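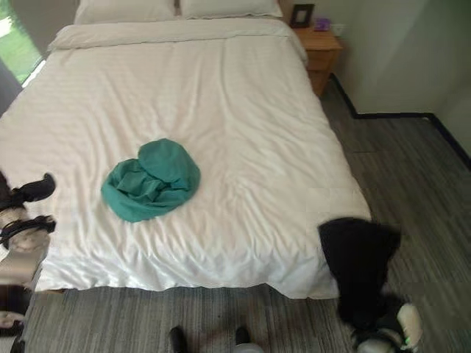 ¿Cuántas horas de laboratorio exige el grado en Ciencias Biomédicas de Turen?
El plan fija 2.960 horas de trabajo del estudiante; de ellas, 166 son prácticas presenciales en el laboratorio Cabrera.

Notas del ponente: Brayan Chambi

Diapositiva 2. Acceso. Se piden química y biología de bachillerato. Leer solo la línea del requisito; la tabla va en el folleto.

Diapositiva 3. Menciones: patología y fisiología clínica. Se eligen en septiembre del tercer curso. Pausa.

Diapositiva 4. Prácticas externas en Kutham, 60 plazas. Orden por expediente. El convenio con Porer sigue en trámite: no dar plazos.

Turno de preguntas. Convalidaciones, a secretaría, martes por la mañana.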